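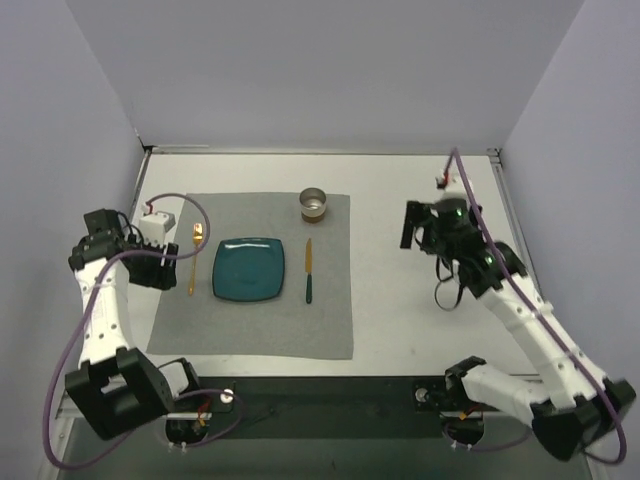

一人位的宽度

单人餐位在图纸上通常画成一个矩形，左右以相邻两把椅子的中线为界，前后从桌沿量到公共菜区。Nendcombe 的产品手册把这个矩形的宽度定为 600 毫米，深度不作规定，留给桌子本身决定。手册薄薄一册，大部分篇幅是尺寸表，与餐位有关的只有两页，一页讲盘，一页讲布。

宽度给定之后，里面能放什么基本就定了。一只主盘，左侧一把叉，右侧一把刀，刀的上方一只杯。再往里加汤匙、面包碟、第二只杯，都要从这几样东西之间的空隙里扣。餐具公司的样品间喜欢把餐位摆满，因为每多摆一件就多一件可卖。家庭和小型餐室里，一盘一叉一刀一杯是最常见的配置，本文讨论的也限于这一种。

主持 Nendcombe 样品间的是 Soon-im Ok。她的工作是把不同厂家的盘、刀叉、杯和布配成套，交给采购方试用，收回之后检查损耗，再决定是否列入下一季目录。配套的依据有颜色，有尺寸，也有材料之间的相互磨损，三者的顺序在目录里看不出来。按她的说法，磨损排第一，尺寸第二，颜色最后。颜色配错了退货单上会写“不合适”，磨损配错了，要到第二年才有人来信。

布

餐垫的作用首先是隔。硬质台面与盘底圈足之间没有隔层时，盘子每次移动都是一次研磨。圈足一般不上釉，露出的坯体硬度高、表面粗，白色台面上最先出现的灰色弧线多半来自圈足。垫一层布，研磨就转移到布上，布坏了可以换。

布垫与硬垫（软木、藤编、涂层板）相比，缺点是形状不稳定。裁剪时是矩形，洗过几次以后很少还是矩形。纬向缩率和经向缩率不同，四条边缩得不一样多，如果包边线的张力又偏大，角就会往里收，边就会起弧。平放时看着像梯形的布垫，一部分确实变了形，一部分只是观看角度造成的，判断方法是把它对折，看两条短边能不能重合。

Grekik 供应的餐垫布有平纹和细斜纹两种。平纹的表面颗粒均匀，盘子放上去阻力一致；细斜纹沿纹路方向滑，逆纹路方向涩，盘子被推动时会有轻微的偏转。Soon-im Ok 的目录里只收平纹。斜纹的那几款在样品间留了一叠，用来包刀。

灰色是布垫里出货最多的颜色，原因与污渍有关。浅灰显油，深灰显盐渍和面粉，中灰两样都不太明显。Grekik 的中灰分冷暖两支，冷的偏蓝，暖的偏褐，放在白色台面上差别可以看出来，放在木台面上几乎看不出来。采购方如果没有指定，发冷灰。

垫的尺寸不必填满餐位宽度。左右各留一点台面，邻座的垫之间就有一道间隔，收桌时手指可以从这里插进去把布掀起来。垫的前缘离桌沿也要留距离，手册给的数值是 23 毫米。这个距离有两个用途：袖口经过时不至于直接蹭到布边；擦台面时抹布能沿桌沿走完一整条，不用先把垫挪开。后缘没有规定，通常会空出比前缘宽得多的一条，公用的菜、盐瓶、水壶都在那里。

布垫下垂出桌沿是另一种摆法，多见于窄桌。优点是桌沿磕碰时有缓冲，缺点是膝盖一顶，整套餐具跟着走。手册没有禁止，只注明“不适用于带杯餐位”。

盘

方盘进入日常餐桌比圆盘晚，原因主要在窑里。圆形坯体收缩均匀，方形坯体的边长方向和对角线方向收缩量不同，四角容易翘，四边容易往里塌。做方盘的厂家一般用两个办法应付：把角改成圆角，把边预先做成略向外弓的弧。烧成以后弧线会收平一部分，剩下的那一点弧就留在成品上。看到圆角、弓边的方盘，不必把它归为设计上的柔和处理，那首先是工艺余量。

边弓得太少，烧完是直边，稍有误差就成了凹边；弓得太多，叠放时盘与盘会转动，叠不齐。Nendcombe 验收方盘时把同款叠成一摞，用直尺靠一侧，直尺与盘边之间允许透光，不允许晃动。

青绿色釉近几年在目录里占的比例逐渐增加。深青绿的光泽釉有一个技术上的特点：釉层在边缘处因重力变薄，底下坯体颜色透出来，盘口会多一圈颜色更深的细边。坯体是浅色的则相反，边缘发白。两种都属正常，但同一批里混着出现就算不合格，混在一起说明坯料换过。

光泽釉的验收要看反光。把盘子放在一个大面积光源下，例如窗或者灯箱，盘沿内侧会出现一条长的白色反光。反光边界平直，说明釉面平；反光边界抖动、断开或者出现麻点，说明有针孔或橘皮。哑光釉没有这条反光可看，只能用手摸，Soon-im Ok 因此给哑光盘排的验收时间比光泽盘长一倍。

哑光釉还有金属痕的问题。刀叉在釉面上划过，留下灰黑色的细线，多数情况下釉没有被划破，是刀叉的金属被釉面磨下来、嵌在微孔里。弱酸性的清洁膏可以去掉一大半。光泽釉表面微孔少，金属痕轻，但一旦真的被划破，划痕会比哑光釉醒目得多，深色又比浅色醒目。深青绿光泽盘配什么刀，是样品间反复试过的一项。

刀叉

Darko 的金色刀叉是在不锈钢基体上做气相沉积镀层，颜色随镀层成分和厚度变化，从偏白的香槟色到偏红的铜色都有。它的硬度高于不锈钢本身，日常切割不易磨穿。常见的失效位置在叉齿尖端和刀刃，这两处接触压力最大，露出底下的银白色以后，与周围的金色形成对比，比整把变旧更容易被注意到。

Ayuba Gbeho 在 Darko 负责抛光和镀前处理。镀层的附着力取决于镀前表面的洁净程度，抛光膏残留在叉齿之间的窄缝里是最常见的返工原因。叉齿缝的抛光用的是浸了磨料的棉线，一条缝一条缝地拉，拉完以后进超声波槽。他经手的返工单里，刀很少，勺更少，大部分是叉。

柄的问题是另一类。金属柄从头到尾一体，没有接缝，可以进洗碗机。带色的柄如果是树脂或者浸胶木，与金属之间就有一道接缝，热水反复进出，胶层会先失效。Darko 的深绿柄刀采用通心铆接，柄内的金属芯一直延伸到尾端，胶层只承担密封。即便如此，随货卡片上仍然写着手洗。把金色细柄叉和深绿柄刀配在一个餐位里，叉可以进机器，刀不可以，收桌时必须分开。采购方经常在这一点上提意见，Nendcombe 的答复是另供一款全金柄的刀，价格略低。

刀刃端部的形状影响盘。尖头刀在方盘里切到角落时，刀尖会顶到盘壁，把力集中在一个点上；圆头刀接触面大，压力分散。深色光泽釉的盘统一配圆头。这样做牺牲了一点剔骨、挑刺的便利，目录里用小字写明“不宜用于带骨肉类”。

摆放时叉在左，齿朝后，刀在右，刃端朝后，两者的尾端应当在同一条线上，这条线一般取盘的前缘。实际摆出来很难齐。刀比叉重，放下去以后不动；细柄的叉重心靠前，手一松，齿端着布，柄会带着它转一点角度，结果往往是叉略斜、刀较直。手册对此给了容差：叉的倾斜以不碰盘沿、不出布边为准。刀的尾端允许略低于盘的前缘。

叉不宜贴着布的左缘放。布边有包边线，比布面高，叉柄架在上面就会滚。如果布变了形，左缘从前到后是斜的，叉要以盘为基准摆，不以布边为基准。反过来做的餐位，从正面看整套都是歪的，查起来却每一件都与旁边那件平行。

杯

小号的短杯放在刀的正上方或略偏右。放在这里，右手从刀移到杯的路径最短，也不经过盘面。杯口径小、杯身矮的时候，可以放在垫上；高脚杯一般放在垫外，底座需要一个硬平面。

金属内壁的杯在目录里单独成一类。它与陶瓷杯、玻璃杯的差别在于温度传得快，杯口先到手和嘴唇。处理办法有双层壁，也有在外壁下半部加一圈隔热材料，手握在那一圈上。外加的一圈有皮革、软木、硅胶、涂层几种，皮革最好看，也最先坏，底边吸水以后会起翘。Dastero 寄来的样杯用的是深浅不一的棕色涂层，耐水，缺点是颜色批次间有差异，需要按箱配对。

镜面内壁会把顶灯反射成几个亮点，杯底尤其明显。样品间验收时利用这一点检查杯底是否平整，方法与检查盘沿反光相同：亮点轮廓完整为合格，被拉长或分裂的另放一箱，送回 Dastero 重新抛光。

装、收、叠
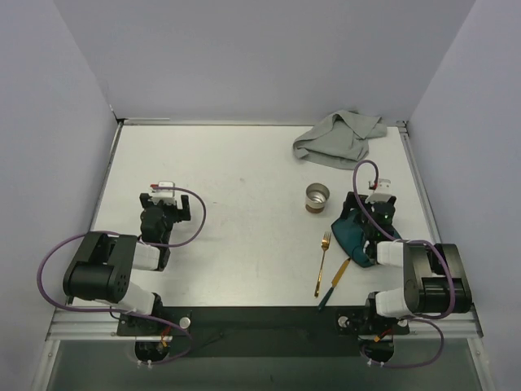 摆桌的次序由布决定。布必须先平，后面几样才有基准，所以样品间的规程要求先把所有散件归到台面的一侧，另一侧腾出来铺布。惯用右手的人多半把散件堆在右边，近处取用，远处铺放。配好的照明和浅色围板能把布上的折痕照得很清楚，台面是白色的时候，深色布的轮廓也容易对齐。布从折叠状态展开时，先压住远端，再把近端往身前拉，比两手同时抖开更容易放正。抖开的布会带起气流，轻的东西跟着移位，落下来还要再抹一遍。

折痕的深浅与存放时间有关，与折叠次数关系不大。布垫对折一次存放一个季度，折痕比折四次存放一周的深。Grekik 建议卷存，卷芯用无酸纸管。卷存占地方，多数餐室做不到，折中的做法是平摞，每隔几张垫一层薄纸，最上面压一块板。板不能太重，平纹布的颗粒会被压平，压平的那一面摩擦变小，盘子放上去发滑。

收桌的次序与摆桌相反，但也有例外。杯最先收，因为杯最高，最容易被袖子带倒。然后是刀，再是叉，最后是盘。刀叉先于盘收，两手都空着，可以一次把柄朝同一方向理齐。很多人习惯把刀叉放在盘上一起端走，这样端走一次能省两趟路，代价是刀叉在釉面上滑动。深色光泽釉的划痕里，Soon-im Ok 认为有相当一部分来自这一段路，而与进餐时的切割无关。她的依据是划痕的方向：切割留下的短而平行，集中在盘心；滑动留下的长而弯，从盘心一直延伸到盘沿内侧。

这个判断后来拿记录核对过。Nendcombe 从试用方收回的盘逐只登记，登记项包括釉色、光泽、划痕位置、划痕形状和餐室的收桌方式，累计 2,231 条。按收桌方式分开以后，刀叉随盘端走的那一组，长弯形划痕明显多于分开收的那一组；短而平行的划痕两组没有可见的差别。登记表没有记录端盘的人是谁、走了多远、地面是否有高差，因此结论只能写到这里。下一轮登记增加了“有无托盘”一栏。

托盘本身是个单独的题目。带防滑垫的托盘能让盘子不动，但刀叉在盘里照样动。样品间试过在托盘一侧加一条浅槽专放刀叉，用下来的反馈是槽太窄，带柄的刀放不平，加宽以后又挤掉了一只盘的位置。目前的做法是另用一只窄篮，衬一层斜纹布，前面提到的那叠 Grekik 斜纹就用在这里。斜纹沿长度方向铺，刀叉顺着纹路滑进去，不容易横过来。

叠盘时方盘与圆盘也不同。圆盘随手叠上去，任何角度都能对上。方盘需要对角，角错开了，上一只的圈足会压在下一只盘心与盘壁的过渡处，那里釉层厚、应力大，容易崩。对角这个动作要多花一点时间，洗碗间里忙的时候常常省掉。有两家试用方因此退回了方盘，改订同色的圆盘，另几家在碗架上加了角铁作靠山，盘子推到底自然就齐。角铁的内侧贴了毡条，毡条需要定期更换，湿毡会发黑，在盘沿上留印，用热水和软布可以去掉。

洗涤

布、盘、刀叉、杯四样东西的洗涤条件很少一致。中灰平纹布可以机洗，水温中等，不加漂白剂，漂白剂会让冷灰那一支发紫。盘可以进机器，间隔要够，光泽釉之间互碰留下的是点状损伤，出现在盘沿最高处。金色叉可以进机器，但不要与银色不锈钢餐具同篮，硬的镀层会把软的一方磨花。深绿柄刀手洗，洗完横放，不要柄朝下插在筒里，积水会停在铆钉孔附近。金属内壁的杯可以进机器，带皮圈的不可以，涂层的可以。

Ayuba Gbeho 补充过一点：金色镀层上的彩虹状水痕是水中矿物质的薄膜，与镀层无关，白醋兑水擦过就消失。Darko 每季收到的投诉里，这一类占的份额不小，寄回来的叉擦一擦又寄回去。随货卡片从上一版开始加了这条说明，印在背面。

干燥之后，叉和刀分开存放，隔层用布。盘对角叠。杯口朝上，倒扣会让杯口的金属边与架面接触，水汽也散不出去。布等到完全干透再折或者再卷，边角的包边处最慢，用手捏一下，捏着发凉就还要再晾。

目录下一版把餐垫的深度也列进了尺寸表，依桌深分两档。餐位宽度维持原值。深青绿方盘的配刀暂定仍为圆头绿柄款，全金柄款列为替换件，订货时在备注栏注明，不注明按绿柄发。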